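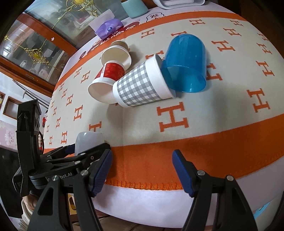
Afiq Lau wrote to me after the last session to say that he had sent his first press release to over 30 newsrooms and had not had a single reply, and could I please tell him what was wrong with it. I read it through twice with a cup of tea. The release was decent, as it happens (a bit heavy on adjectives, but I've seen far worse from people who are paid for it!), and the trouble lay almost entirely in where it had gone and when. So with his permission I've built this handout around his question, and I'm grateful to him for asking it, as I suspect a good many of you have been wondering the same thing quietly.

Session 5: Pitching a story to the media
Handout to keep. Please bring it with you next time, scribbles and all.

What we mean by a pitch

A press release and a pitch get muddled up all the time, so let's begin there. The release is the document: headline, opening paragraph, quotes, notes to editors, contact details. The pitch is the short message or phone call that persuades somebody to look at it. You can have a lovely release and a dreadful pitch, and then the release goes unread, which is more or less what happened to Afiq. His covering email said "Please find attached our latest news" and nothing more. I do sympathise. When you have spent two days getting the release signed off by everybody and their line manager, the email feels like the envelope, and who spends time on an envelope?

Well, we do, from now on.

Our running example this term is Trivelero, a small firm that hires out cargo bikes by the day. They are opening a second depot and they'd like some coverage. If you missed the session on audiences, the short version is that they want to reach young families and shopkeepers within a few miles of the depot, and they have no budget for advertising at all.

Choosing who to contact

Start with a list and keep it short. I'd sooner see five names you have thought about than 200 pulled off a database. For each name, write down the last two or three pieces that person published and one line about why this story might suit them. If you can't fill in the line, take the name off.

For Trivelero your list could include the local weekly paper, the community radio station, a parenting newsletter and perhaps a trade title for independent retailers. It wouldn't include the national motoring correspondents, however much the managing director would love to see himself there. You will have this conversation with managing directors for your entire career, so it is worth practising the kind way of having it. I usually ask "who would you most like to ring you up after reading this?" and then we work backwards from the answer, and quite often the motoring correspondents drop away by themselves. 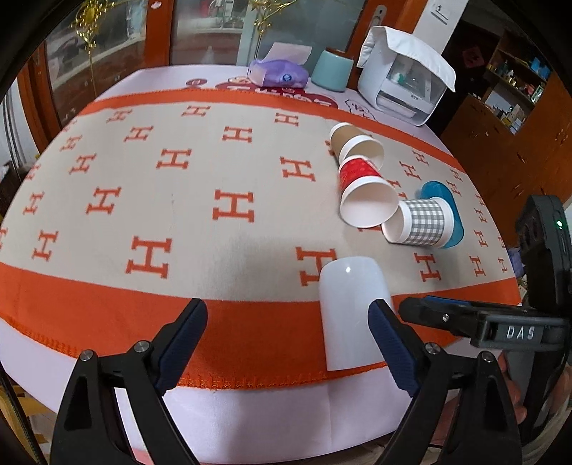
Fig. 2. Orange and cream cloth with the letter H, paper cups on their sides.

Writing the email

The subject line does most of the work. Keep it plain, put the place name in it if the story is local, and leave out the word "exciting". Compare these two, both handed in by last year's group:

Trivelero announces exciting expansion of its services
Cargo bikes for hire by the day: new depot opens next to the market

The second one tells me what it is and where it is before I've opened anything. I would open it. The first could be about almost anything, and in a busy inbox almost anything gets deleted.

Then the body of the message. Say hello by name, and please check the spelling (I once got an editor's name wrong three times in one email and I still go a little warm thinking about it). Give the story in two sentences. Say what you can offer: an interview, pictures, a ride on one of the bikes, a shopkeeper who has agreed to talk. Paste the release underneath your signature so that it can be read on a phone. Attachments are a nuisance on a phone and some newsrooms block them.

A version to mark up in your groups:

Hello Clare,
A bike hire firm is opening a depot beside the market in November, and three of the stallholders have signed up to use it for deliveries. One of them, a greengrocer, is happy to be interviewed and photographed on her round.
The full release is below and I'm at my desk all morning if it would help to talk.
Best wishes

I would change at least two things in that and I shan't say which. We'll compare notes.

Timing

Weekly papers have a deadline, and it is usually earlier than you'd guess. Ring and ask. It's a perfectly normal question and the person on the desk will generally be pleased that you bothered. Monthly magazines may plan months ahead, so a November opening should be with them by the end of summer at the latest. Radio can be much quicker, and a producer with a gap to fill tomorrow morning is a lovely thing to find at the other end of the line.

Afiq's release went out late on the afternoon before a bank holiday. Enough said, and he has been very good-humoured about it.

Embargoes: use them sparingly. Put the word at the top, with the time and date, and remember that an embargo rests on goodwill. If the news wouldn't do any harm by coming out early, you probably don't need one.

Following up

One follow-up is polite, two is the limit, and the second ought to have something new in it, such as a fresh picture or a figure you didn't have before. "Just checking you got my email" has nothing in it for the reader. If you telephone, have your two sentences ready on a piece of paper in front of you, ask whether it's a good moment, and if it isn't, ask when would be. I still write mine out, after all these years, and I still cross my fingers while it rings.

Keep a log as well. Date, name, what you sent, what they said. When we did the mock campaign for Clastix last year, two people in the same group pitched the same reporter within an hour of each other, with slightly different facts! A shared log would have saved them a good deal of blushing.

When they say no

They will say no, or more often say nothing. Thank them if they did reply, make a note of any reason given, and leave the door open for another day. A reporter who turned down your depot opening may well want a comment on cycle lanes in the spring, and will remember that you were pleasant about it.

Please don't argue, and please don't go over the reporter's head to the editor. I have watched it done once, at an agency I had better not name, and it took that agency years to get its calls answered again.

Words to know

Exclusive: offered to one outlet only. If you promise it, keep the promise.
Lead time: how far ahead of publication an outlet needs your material.
Boilerplate: the standard paragraph about the organisation at the foot of a release.
Notes to editors: background that supports the story and isn't meant for publication word for word.
Sell-in: the stretch of time when you are actively contacting journalists.

Before next time

Read the two client briefs in the course folder, Dobre (kitchen tiles) and Arodon (evening classes for adults), and choose one. Draw up your list of five contacts with a line of reasoning for each. Write one subject line and one pitch email, no longer than a phone screen if you can manage it. Swap with a partner before you hand in, and be gentle but truthful with each other.

Drafts are due by 17/08/2023. I have 21 of you to read this time, so do put your name on the first page, and if you are stuck on choosing a client, go for the tiles. There's more in tiles than you would think.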